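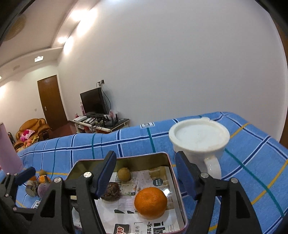 Tindall Fruit and Tin Set

Student project of the Casville robotics club. Version of 02/06/2023.

What is inside

The set has 423 short recordings made with our hand-held gripper in ordinary rooms. The task is always small: a fruit and an open container, on a soft surface such as a bed. We chose soft surfaces on purpose, as our first set from October was made only on hard tables and the Darnik arm learned to press too strongly.

Objects

Mandarins, kiwis and passion fruits, a metal tin, sometimes a mug or a bottle near it. The other things in the room stay where they are. Please do not crop them out before training - the club wants to compare results with the full view.

Files

Each recording has one video and one text file with the finger opening. The folder "train" holds 421 recordings. The other 2 are in "check" and are used only to test that your loader works.

Known problems

Wrinkled passion fruits are labeled "passion_fruit" in newer files but "plum" in some older ones. We are correcting this by hand. The time stamps of the first 200 recordings can be a little late against the video.

Use

Free for school and club work. If you use it with the Sendisine loader, set the finger order to "left first".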